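Ellside Adult Learning
Garment Care and Repair, Unit 3: Shirts
Handout for the session on 6th December

Print this page | E-mail this page

Most shirts are thrown out for small faults. A missing button, a frayed cuff or a collar that has gone grey at the fold can all be put right at home with a needle, thread and a bit of time. This unit covers buttons and cuffs. Collars are in Unit 4.

Looking the shirt over

Lay the shirt flat, face up, and do up every button. Check the front band first, then the cuffs, then the underarm seams. Pull each button gently. If it lifts away from the cloth by more than the thickness of the band, it needs sewing again. Mark loose ones with a pin.

Striped cloth shows a bad repair sooner than plain cloth does. If you patch a stripe, line up the stripes before you pin, and check again before you sew. With narrow stripes it helps to tack the patch first and look at it from across the room. 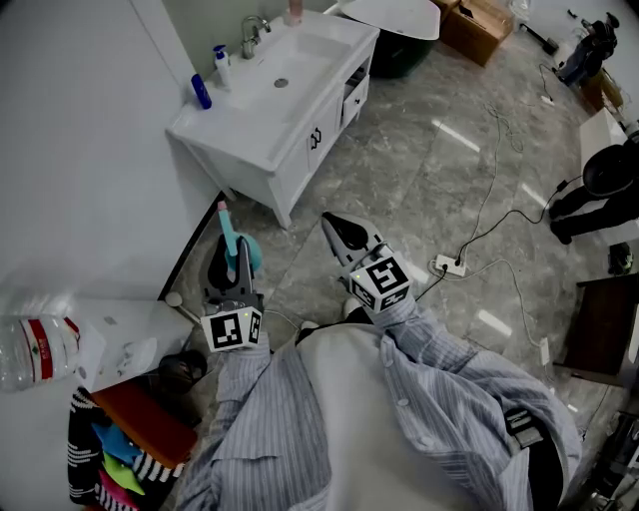
Striped button-up shirt in light blue and white, with small white buttons down the front.

Sewing on a button

Use a single length of polyester thread, about 12 inches, doubled and knotted. Long threads tangle. Start on the right side of the cloth so that the knot ends up under the button. Lay a pin across the top of the button and sew over it, three times through each pair of holes. Take the pin out, lift the button, and wind the thread round the stitches underneath to make a shank. Finish on the back with two small stitches in the same place.

Copy the pattern of the other buttons, crossed or parallel.

Turning a cuff

Only a single cuff that has frayed along the outer edge can be turned. Unpick the seam where it joins the sleeve, swap the cuff over so the worn side faces in, and pin it back. The buttonhole will now be on the wrong side of the fold for some styles, so try the cuff round your wrist before stitching.

For the next session

Bring one shirt with a worn collar and a seam ripper. The practice cloth is 100 per cent cotton and is supplied. Read the notes on interfacing in the Randard folder.

2 comments | 3 shares

Ellside Adult Learning. Contact the office for large-print copies. All rights reserved.
Back to top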